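Home | Projects | Reports | Partners | Contact

Bench rules for small robot arms: progress report to the Skorkora fund, April
4 minute read 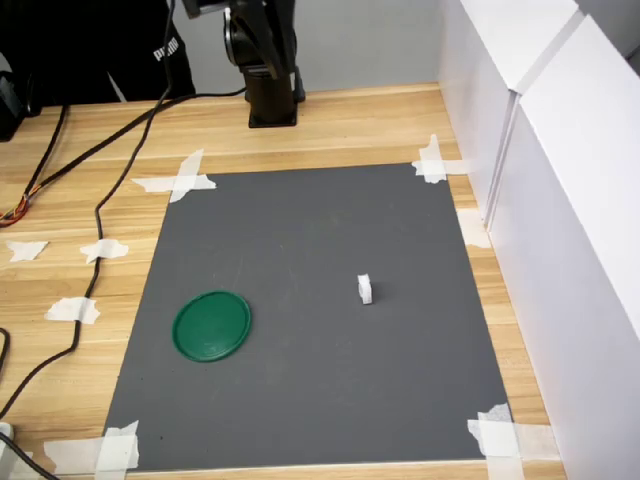
Arm, taped mat, green lid and white block, with a person at the back of the table.

You asked in the last round whether the written rules are making any difference at the benches. My answer is that they are in some places, and less than our proposal said they would. I wrote a good part of that proposal, so the criticism is meant for me as well.

The draft now has 37 rules, up from 22 at the start of the grant. I don't count that as progress. Most of the new ones came out of meetings at Zesar, where every objection was settled by adding another line. When I asked the people who set up the benches which rules they could repeat without looking, they gave me 6. Those were the ones about the stop button, the reach of the arm, who may stand where, clearing loose items, fixing the mat and writing down changes.

Mat position

Rule 9 says the mat must be fixed at all corners and its place marked on the table. Tape does the first job well enough. It does the second badly. The mat in the picture is taped at every corner, and there are further bits of tape on the bare wood beside it. A newcomer can't tell from a scrap of white tape whether it marks a current position, an old one or nothing at all. I want the rule to say that old tape comes off before new tape goes down, and that marks carry a letter. Fitus thinks this is fussy. They may be right, but they have yet to offer anything else.

Cables

The draft says cables should be "managed". I have asked twice what that means and had two different replies. On the table shown, black cables run over the wood to the left of the mat, and there is a bundle of thin coloured wires near the edge. Does that pass? Under the present wording I could argue it either way, so the rule is no use to an inspector. Uldis Mets has sent a version with a keep-clear strip along the side where people work. It can be checked with a ruler and I prefer it.

Where people stand

We still have no agreed distance. The Lapiņa group wants a line on the floor. Zesar wants it left to the person in charge of the bench, who is usually also the person in a hurry. I would not sign off the section as it stands.

Training

The half-day course has run 3 times. Attendance was good and the feedback forms were kind. I put little weight on either. We didn't check the benches before the course, so we have nothing to compare them with afterwards, and I would ask you not to quote the forms in your own report.

Money and next steps

Spending is within the budget. The printing line is untouched and should stay that way until the list is shorter. Before the next report we will cut the draft, rewrite the cable and mat rules, and try the new wording at Fitus with someone who had no part in writing it. The distance question needs a decision from the partners, and a letter from you asking for one would help.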